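The shelf inside your shelf

Someone in my building's laundry room has been giving away a spice carousel since November. It sits on the folding table with a note reading "works fine," and I believe the note. It probably turned beautifully in the store, too. I have owned two of them, and both ended up holding the same dried oregano at the front and a ring of mystery at the back.

So when a neighbour told me her life had been changed by a wire rack for her sauces, I kept my face still and asked how much it cost. Then I went to the Braseck counter at Nokbridge and looked at the racks for longer than anyone should. The pitch on the box is that a stepped rack gives you back your counter. Back from whom, it doesn't say. The bottles were on the counter before, and now they are on the counter in a cage. 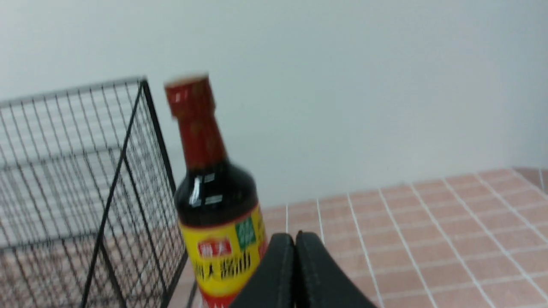 Soy sauce beside the black mesh. The counter is the same size either way.

I will be fair to the idea, because there is one. Most of us keep our liquids in a clump near the stove, the tall ones in front of the short ones, and we reach over hot pans to get at the vinegar. A back step lifts the rear row so you can read it. Grocers have done this forever. They also have staff who turn the labels to face out, and I have a teenager who puts the fish sauce in the fridge door one day and beside the toaster the next.
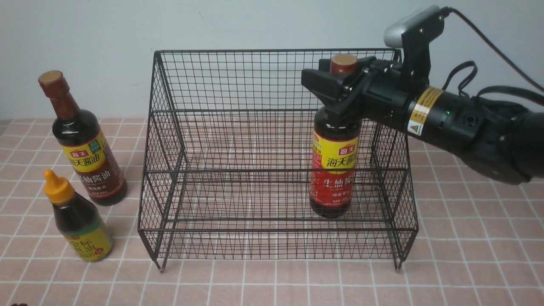

My real quarrel is with the rail. Every organizer now comes with one, a little fence along the front, as though our condiments were planning to leave. A rail means you can't slide a bottle out with a knuckle while your other hand stirs. You have to take it by the neck, up by the cap, and hoist it clear. With a tall glass bottle standing on the wire floor behind that front rail, you do this every time you want a splash of soy, and if you cook the way my family cooks, that is most nights and some breakfasts. Then you do it all in reverse, with oil on your fingers.

The mesh is the other thing. Salespeople call it airy. I call it a great many small square holes with grease in their future. I have washed a wire dish rack with an old toothbrush and I don't recall any sense of spaciousness. A wooden tray can be wiped in one pass, and so can a bare tile, grout permitting.

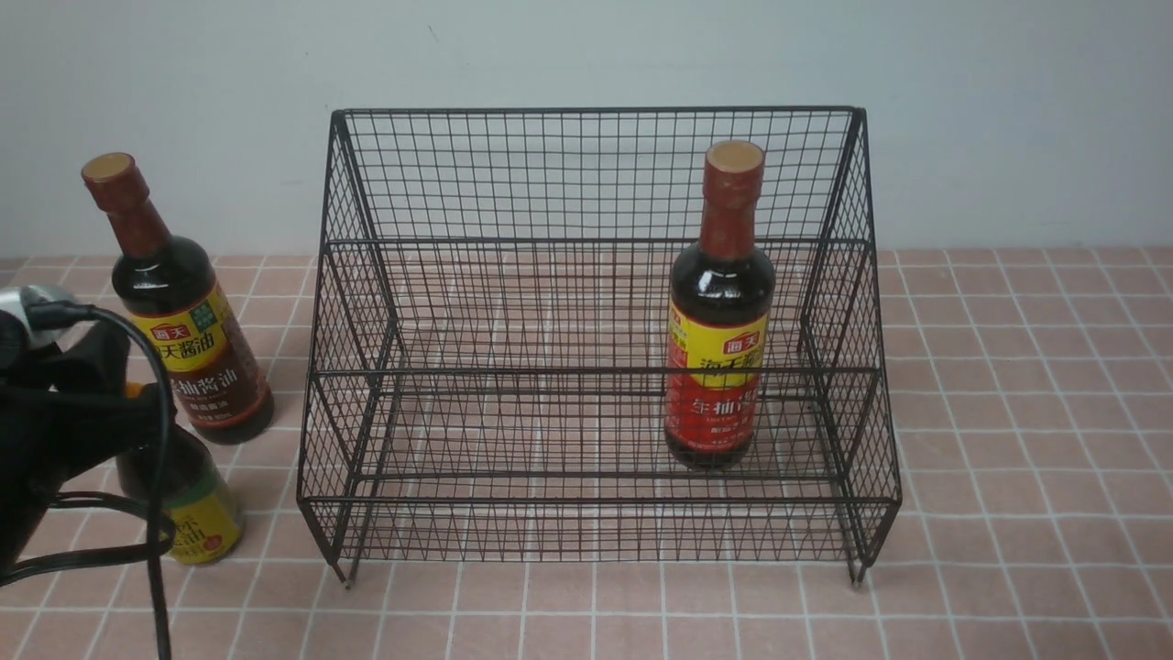
Issue 1705, page 11

There is also the matter of what stays out. Give a household a rack and it will put one soy sauce inside and leave its twin standing on the tiles to the left, same brand, same shape. I have never seen a kitchen where the organizer held everything it was bought for. Plastville's catalogue gets around this by showing seven matching jars and no food. Jaramillo, the housewares chain my mother swears by, goes one better and sells a second rack that clips to the first.

What would I do with the money? Move the soy sauce nearer the stove. Finish one of the two bottles before buying a third. Put the tall things at the back, which costs nothing, and the thing you use most wherever your hand already goes.

My neighbour, for the record, still likes hers. She says she knows when she is low on oyster sauce now, and that she has stopped buying doubles. I pointed out that a shopping list does this. She pointed out that I don't keep one.

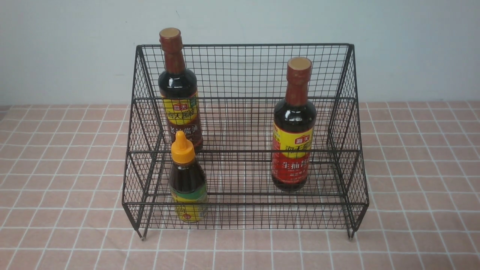 Up on the back step, the tall bottle clears the top rail.

I did go back to Nokbridge, and I did pick a rack up again. The tall bottles sit well on that upper step, I'll give them that, and you can get hold of a neck without scraping your knuckles. The short ones down in front are still behind their fence. I put it back on the display, bought a bottle of black vinegar I already had at home, and took the bus.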